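Sachstandsbericht an den Fördermittelgeber: Vorhaben Sorkach
Zuletzt aktualisiert: 2020-08-30 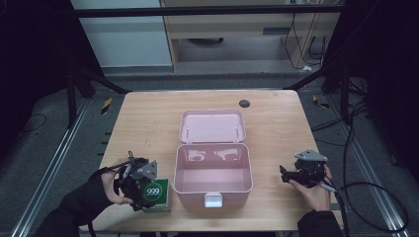 Suche Suchbegriff eingeben Los

1. Gegenstand und Berichtszeitraum

Das Vorhaben Sorkach untersucht die Lagerstabilität und die Zerfallseigenschaften eines Nahrungsergänzungsmittels in Kapselform. Der Bericht umfasst die Arbeiten seit Januar und schließt an den ersten Zwischenbericht an. Antragstellerin ist die Ollance GmbH, die Stabilitätsprüfungen erfolgen am Standort Dredbridge. Die Kapselhüllen stammen vom Lieferanten Dvorak.

Geprüft wird eine Rezeptur mit Magnesiumcitrat, Vitamin B6 und einem Trockenextrakt aus Rhodiola rosea. Die bisherige Hülle auf Gelatinebasis soll durch eine Hülle aus Hydroxypropylmethylcellulose (HPMC) ersetzt werden. Aussagen zur physiologischen Wirkung sind nicht Teil des Vorhabens.

2. Stand der Arbeitspakete

AP 1 - Rohstoffspezifikation: abgeschlossen. Die Spezifikation für den Rhodiola-Extrakt wurde um Grenzwerte für Restfeuchte und Schüttdichte ergänzt. Zwei der drei angefragten Qualitäten erfüllen die Vorgaben. Die dritte überschreitet den Feuchtegrenzwert bereits bei Anlieferung und wird nicht weiter verfolgt.

AP 2 - Hüllenumstellung: weitgehend abgeschlossen. Die HPMC-Hüllen laufen auf der vorhandenen Füllmaschine ohne Formatwechsel. Die Trenneinheit musste mit höherem Unterdruck betrieben werden, weil sich Ober- und Unterteil sonst nicht zuverlässig lösten. Der Ausschuss lag zu Beginn über dem Zielwert und hat sich nach Anpassung der Taktrate auf das Niveau der Gelatinekapseln eingestellt.

AP 3 - Stabilitätsprüfung: laufend. Eingelagert sind 169 Gebinde, davon 117 mit HPMC-Hülle. Die übrigen enthalten die bisherige Gelatinekapsel und dienen als Vergleich. Die Lagerung erfolgt bei 25 °C und 60 % relativer Feuchte sowie beschleunigt bei 40 °C und 75 % relativer Feuchte.

AP 4 - Kennzeichnung und Dokumentation: begonnen. Der Entwurf der Etikettentexte liegt vor. Offen ist die Formulierung zum Vitamin B6, da die Tageszufuhr von der endgültigen Verzehrempfehlung (eine oder zwei Kapseln) abhängt.

3. Ergebnisse

3.1 Zerfallszeit

Die HPMC-Kapseln zerfallen im Prüfmedium Wasser bei 37 °C langsamer als die Gelatinekapseln, bleiben aber in allen bisher geprüften Mustern unter der internen Grenze von 30 Minuten. Eine Zunahme der Zerfallszeit über die Lagerdauer ist bei HPMC nicht erkennbar. Bei den beschleunigt gelagerten Gelatinekapseln ist sie deutlich und wird auf Vernetzung der Hülle zurückgeführt. Ein zweistufiger Test mit Enzymzusatz zur Absicherung dieser Annahme ist eingeplant.

3.2 Feuchteaufnahme

Magnesiumcitrat nimmt unter den beschleunigten Bedingungen Wasser auf. In Dosen mit einfachem Schraubdeckel verklumpte der Kapselinhalt bei einem Teil der Muster. In Dosen mit Siegelfolie und Trockenmittel trat das nicht auf. Die Hüllen selbst bleiben auch bei niedriger Restfeuchte elastisch; Brüche wurden nur bei Gelatine festgestellt.

3.3 Gehalt

Der Gehalt an Vitamin B6 liegt bei allen Mustern innerhalb der Toleranz. Beim Rhodiola-Extrakt dient Salidrosid als Leitsubstanz. Die Methode wurde zu Beginn des Berichtszeitraums auf eine andere Trennsäule umgestellt, weil ein Begleitstoff den Peak überlagerte. Werte aus der Zeit vor der Umstellung sind nur eingeschränkt vergleichbar und in der Auswertung gesondert geführt. Rückstellmuster für eine Nachmessung sind vorhanden.

3.4 Gleichförmigkeit der Masse

Die Füllmassen streuen bei der Extraktqualität mit geringerer Schüttdichte stärker. Nach Zugabe eines höheren Anteils Reisstärke als Füllstoff ging die Streuung zurück. Die Einzeldosis bleibt davon unberührt, das Kapselformat 0 ist damit jedoch ausgeschöpft. Weitere Zusätze wären nur mit Format 00 möglich.

4. Abweichungen vom Arbeitsplan

Eine Klimakammer in Dredbridge fiel wegen eines Defekts am Befeuchter für 16 Tage aus. Die betroffenen Gebinde wurden in dieser Zeit bei Raumbedingungen gelagert, die Aufzeichnungen des Datenloggers liegen lückenlos vor. Die Prüftermine der beschleunigten Reihe verschieben sich entsprechend. Die Langzeitreihe ist nicht betroffen.

Eine Charge HPMC-Hüllen von Dvorak wurde nach der Eingangsprüfung zurückgewiesen (Maßabweichung am Verschlussring). Der Ersatz traf verspätet ein, die zugehörigen Füllversuche wurden nachgeholt - ohne Auswirkung auf die Meilensteine.

5. Mittelverwendung

Von den bewilligten Mitteln sind rund 76 Prozent abgerufen. Die Ausgaben für Fremdanalytik liegen durch die Methodenumstellung über dem Ansatz. Dem stehen geringere Ausgaben für Packmittel gegenüber, da nur zwei der vorgesehenen vier Dosentypen beschafft wurden. Eine Umwidmung zwischen den Positionen wird mit gesondertem Schreiben beantragt. Personalmittel wurden planmäßig verwendet.

6. Nächste Schritte

- Fortführung der Langzeitlagerung, nächster Prüfpunkt nach zwölf Monaten
- Nachmessung der Salidrosid-Gehalte an den Rückstellmustern
- Zweistufiger Zerfallstest an den gelagerten Gelatinekapseln
- Festlegung der Verzehrempfehlung und Abschluss der Etikettentexte
- Entscheidung über Dosentyp und Trockenmittelmenge

7. Hinweise zu den Anlagen

Die Einzelwerte der Zerfallsprüfung, die Loggerdaten und der Belegnachweis sind dem Bericht in elektronischer Form beigefügt. Die Chromatogramme vor und nach dem Säulenwechsel werden auf Anforderung nachgereicht. Der nächste Bericht folgt nach Vorliegen der Zwölfmonatswerte.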